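Writing and Handling Death Notices
Handout 2: Compiling the notice from family information
Course pack, community newspaper practice

This handout covers the paid or free notice written from information given by a family or a funeral home. The staff-written obituary is handled in a later unit. Read it alongside the blank intake form in the course pack.

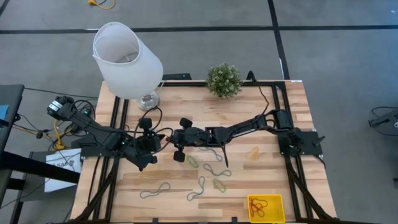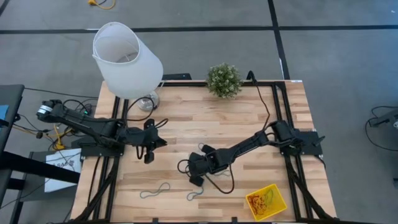
Two black arms over a butcher-block table.

1. Terms

Death notice: a short statement of the death, the survivors and the service. Usually charged by the line or by the inch.

Obituary: a longer account of a life. It may be written by the family, by the funeral home, or by the paper.

Card of thanks: placed after the funeral, usually within a month or two. It carries no biographical matter.

In memoriam: placed on an anniversary of the death. The text is normally supplied complete and is edited only for length and libel.

Usage is not settled. Many papers print family-written obituaries under the heading Death Notices, and some do the reverse. Follow the heading used by the publication you are working for.

2. Intake

Information arrives by web form, by email, by telephone or on paper. Whatever the route, record the following before any editing is done.

Full legal name of the deceased, with former surnames
Name used in life, if different
Age, date of birth, date of death
Town of residence at death
Name and telephone number of the person placing the notice
Relationship of that person to the deceased
Name of the funeral home or cremation provider
Date, time and place of service, or a statement that none is planned
Billing name and address

The relationship field is often left blank. Do not fill it from the text of the notice. A person listed as a daughter in the text may not be the person who sent the form.

3. Verification of death

No notice is set in type until the death has been confirmed by a second source. In most cases this is the funeral home. Look up the telephone number independently. Do not use the number given on the form.

Where no funeral home is involved, ask for a copy of the death certificate or for the name of the office holding the record. A delay of a day is acceptable. Printing the notice of a living person is a serious error and cannot be repaired by a correction alone.

Log the confirmation as follows: source, number called, time of call, initials. A log entry reading "confirmed" without a source is treated as no entry.

4. Order of elements

The standard order for this course is:

a. Name, age, town, fact and date of death
b. Place and date of birth, parents
c. Schooling and military service
d. Marriage or partnership
e. Work
f. Interests, memberships, faith
g. Predeceased by
h. Survived by
i. Service and burial
j. Memorial gifts

Families frequently place (f) before (c), or run (b) and (e) together. This is left alone in a family-written obituary unless the meaning is lost. In a notice compiled by the desk, keep to the order.

5. Names

Give the full name once, at the head. After that, use the form the family prefers. If no preference is stated, use the first name in a family-written text and the surname in a desk-written one.

Nicknames go in quotation marks or parentheses on first use and stand without marks afterward. Use one style throughout a page.

A former surname is introduced by nee, or set in parentheses between the given name and the present surname. Check which surname belongs to which marriage. Parents' names are a common place for error when one parent has also remarried.

Practice case A. The Sosa notice in the course pack gives the mother's surname in two spellings, once in the birth line and once in the list of those who died earlier. Neither can be assumed correct. The query goes to the person who placed the notice, in writing, with both spellings quoted.

6. Ages and dates

Compute the age from the two dates and compare it with the age given. If they disagree, one of three items is wrong, and the desk cannot tell which. Query all three.

Check the length of any marriage against the wedding date and the date of the spouse's death. "Married for 36 years" is correct only if the count stops at the first death or divorce. Families sometimes count to the present day. This may be what they want, but ask.

Check military service against the birth date. Service beginning before the age of enlistment does occur in the record, so the item is queried and left in place until answered.

7. Wording for death

The desk uses "died." Family-written text may use "passed away," "went home," "entered into rest" or any similar form, and these are not changed. Do not mix forms in a single notice unless the family has done so.

Cause of death is optional. If given, it is printed in the family's words, subject to two checks. First, the text must not assign blame to a named doctor, hospital, employer or driver. Second, a death under investigation is described only as to date and place.

"Suddenly" and "unexpectedly" are both in use. Readers may draw conclusions from either. The choice belongs to the family.

8. Survivors

List in this order unless told otherwise: spouse or partner, children, stepchildren, grandchildren, great-grandchildren, parents, siblings. Nieces, nephews and cousins may be named or given as a group.

Spouses of survivors go in parentheses after the survivor's given name. State the convention once on the proof so that the family can check it. An omitted parenthesis can turn a son-in-law into a son.

If a number is given with a list, count the list. When a notice says "five grandchildren" and names four, do not delete the number. Call.

Disputes over who is listed are not settled by the desk. The notice belongs to the person who placed it and paid for it. A second notice from another branch of the family may be accepted on the same terms, with the same verification.

Practice case B. Two versions of the Andreadis notice were received on the same morning, one through the funeral home and one by email. They differ in the list of survivors and in the place of the service. Draft the message you would send to each sender. Do not forward either version to the other party.

9. Service details

Give the time, place and street address. Separate visitation from service and service from burial. "Private" means that the place and time are not printed at all, even if they appear on the form.

Home addresses are omitted. Where a reception is held at a house, the line reads "reception to follow" and guests are told the address in person. An empty house at a known hour is a risk to the family.

10. Length and charges

The Zastport sample rate card in the course pack allows 20 lines at the base rate, with a charge for each further line. A photograph counts as a fixed number of lines. Tell the family the price before the proof is sent.

Long texts are common. The longest in the practice set runs to 1293 words and was sent with a request that nothing be cut. The desk may offer three courses: print in full at the stated price, print a short notice with the full text online, or return the text to the family for cutting. The desk does not cut a paid text on its own authority.

Most cuts made by families come from the work and membership sections. Survivors are almost never cut.

11. Photographs

Accept one photograph, or two where the rate card permits a young and an old portrait side by side. Ask who took it. A studio portrait may carry a copyright mark, and the family will need permission.

Crop to the head and shoulders. Do not remove another person by retouching. If another person's shoulder remains after cropping, ask for a different photograph.

12. Proof and approval

Send the proof to the person who placed the notice and to the funeral home. Approval must be in writing. Silence by the deadline is not approval, and the notice is held for the next issue.

Changes after approval are logged with the time and the name of the person asking. Service changes take priority over all others and may be accepted up to the press deadline.

13. Corrections

If the error was made by the desk, the full notice is reprinted without charge. If the error was in the text supplied and approved, the rate card applies, though many papers reprint free for a wrong name or a wrong service time.

The online version is corrected in place, with a dated line at the foot. Keep the original text in the file.

Exercise for next session

Compile a desk-written notice from the Skernarent intake form. The form has no relationship entry and gives a service time without a place. Hand in the notice, the list of queries and the verification log on separate sheets. Maximum length is 20 lines at the column width shown in the course pack. Leave a marked gap for any item that remains unanswered.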